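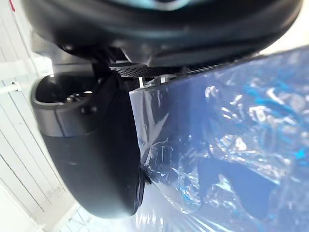 4. The wrapper problem

4.1 Why stationery stays sealed

Office storage has been studied chiefly from the point of view of what goes into it. Rather less has been written about what comes with it, and in particular about the thin clear plastic in which a new box file or folder arrives, and in which a surprising number of them spend their working lives. In the storage audit at Trevdale we looked at 137 cupboards and cabinets across 2 buildings, and wrapped items turned up often enough to need a column of their own on the recording sheet. The column was added in November, in biro, and has been there ever since.

Staff gave several accounts of the habit. The commonest was that the folder had not been needed yet, which is hard to argue with, although it was also offered by people who had labelled the folder, moved it twice between rooms and defended it from colleagues. Others said that wrapping kept the dust off. One respondent at the Nelta office regarded an unwrapped folder as "started", with all the obligations that followed, and preferred to keep a few in hand that were not.

For storage purposes the wrapper matters in 3 ways. It makes the item slippery, so that a stack of two or more tends to drift. It makes the item slightly bigger than its catalogue size, with loose corners that catch on shelf edges and on one another. And it hides or blurs the label, so that people searching for a particular folder pull out several and put them back wherever there is room. Where there is room is usually the top.

4.2 The top of the cabinet as a shelf

Every cabinet we recorded had one more storage surface than its maker intended. Afolabi, in the earlier survey on which our recording sheet is based, called this the "landing", and we keep the term. The landing needs no doors opened and no bending down. It is also the first surface to be used and the last to be cleared, even where the shelves underneath have space to spare.

Figure 2 shows the pattern at a small scale. The folder is on the landing and comes forward past the front edge, while most of the shelf and all of the lower compartment stand empty.
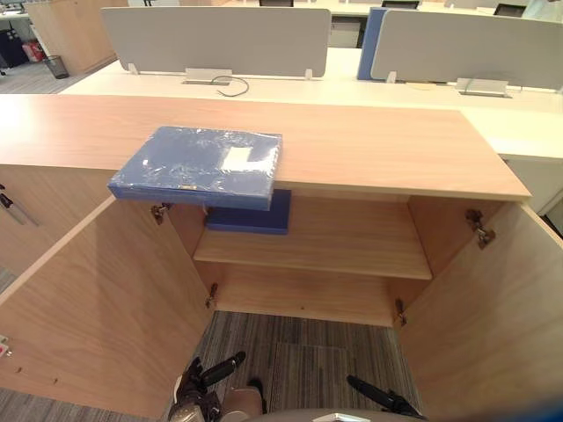
Figure 2. Two-door cabinet in pale wood-grain finish, doors open. Blue folder or document box in clear film on the landing; dark navy-blue box on the single shelf.

We scored overhang separately from wrapping, on the grounds that a folder may be badly placed without being badly dressed. An item received one mark if any part of it came past the front edge of the surface it lay on, and a second if it reached over an open compartment. The second mark was brought in after the pilot at Temar, where observers could not agree whether a folder above an open door counted as being on the cabinet or on its way into it. We have no strong view. The folder in Figure 2 scores both marks.

Overhang has a practical cost, although a modest one. A folder that comes forward over the opening hides part of whatever lies beneath it, and the person looking for the lower item will either reach under or shift the upper one along. Shifting was much preferred. It was seldom followed by putting anything away, and in the repeat visits we found items that had travelled the full width of a landing by small stages.

4.3 Depth and the 600 mm habit

The usual advice is to buy deeper furniture. Trevdale took it, and its newer cabinets are 600 mm deep, enough to take a box file with a good margin behind. The margin filled with charger leads. Overhang on the landing was no less common than on the older, shallower units, as people set things down at the front edge whatever lay behind it.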